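3.1 Where the rumours came from

I started with blogs, because that's where I first noticed the pattern. Somebody quotes an unnamed friend in a ministry, the friend says sanctions are coming, and by teatime six other bloggers are quoting the first one. Zeyu Fang and I read 1185 posts on trade sanctions, all published before 1 Aug 2019, and marked every claim that leaned on a source without a name. It was slow going (and a bit maddening, if I'm truthful!). We argued a lot over what counts as a "senior official" – Zeyu was far stricter than me, and I mostly gave in.

Only 32 posts went back later to say whether the tip had been right. I'd expected more than that, even from the hobby writers. Kerubo Rashidi read our notes in April and thought we'd been too kind to the think tank blogs, so we marked those a second time and kept her version wherever we differed.

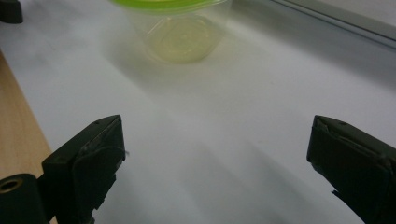
Figure 2. Two dark gripper fingers with a wide gap between them.

3.2 How we sorted the claims

We used two piles, hawkish and cautious, and I know that's crude. Arūnas Zariņš wanted a middle pile for posts that just passed a rumour along with a shrug. We tried it for a while, but almost everything ended up in there and we learned very little from it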